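Tondero Hand-Held Gripper Kit
Set-up Guide, Section 4: First Pick Session

Read Section 3 (Charging and Pairing) before you begin. The steps below apply to kits with one or two hand units.

4.1 Before you start

Check that the finger pads are seated all the way down on both fingers. A pad that has lifted at one end will catch on small objects and can tear. Spare pads are in the Wokisance accessory bag, along with the hex key.

Wipe the camera window with the dry cloth supplied. Do not use glass cleaner.

CAUTION: Keep hair, jewelry and loose sleeves away from the finger linkage. The arms move outward as the fingers open and can pinch at the pivot pins.

4.2 Preparing the work surface

1. Choose a table that does not rock. Clear a space large enough to move the hand unit without lifting your elbow over the items.
2. Lay a cloth or mat on the table. Patterned cloth is fine. Small folds do not affect tracking.
3. Place an open tin, tray or shallow box to one side. The walls should be lower than the length of the fingers.
4. Put out the items to be picked. Each item must weigh less than 200 g. For a first session, use items that differ in size and surface.
5. Turn on the room lights. If the inside of the container is shiny, move any desk lamp so that it does not shine straight into it.

NOTE: Round items may roll when a finger touches them. Approach from above and close slowly.

4.3 Recording a pick

1. Hold the unit by the grip with the trigger under your index finger.
2. Press the side button once. The status light turns green.
3. Wait for one short beep, then move the unit toward the first item.
4. Lower the fingers until the tips are on either side of the item. Leave a small gap on each side.
5. Squeeze the trigger until the pads hold the item. Do not squeeze further.
6. Lift, move over the container, and lower the item before you release the trigger. Do not drop it from a height.
7. Press the side button again to end the recording.

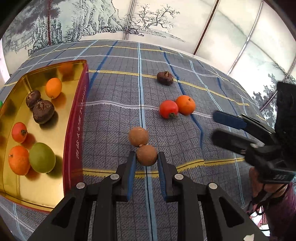
Figure 4-1. Step 4: fingertips on either side of a round fruit, with the open tin to the left.

If two items are touching, pick the one nearer to you first. If both move together, end the recording, separate them by hand and start again.

With two hand units, assign one as Left and one as Right in the Ponce app before recording. Swapping them partway through a session will mix up the files.

4.4 After the session

Each unit stores up to 66 minutes of recording. Copy the files with the Skornier cable, then clear the memory from the app menu. Wipe the pads with a damp cloth and let them dry for 10 minutes before closing the case.

Replace both pads after 2,000 picks, or sooner if the ribs are worn flat. The pick counter is under Settings > Unit > Service.

Guide revision: 20/07/2023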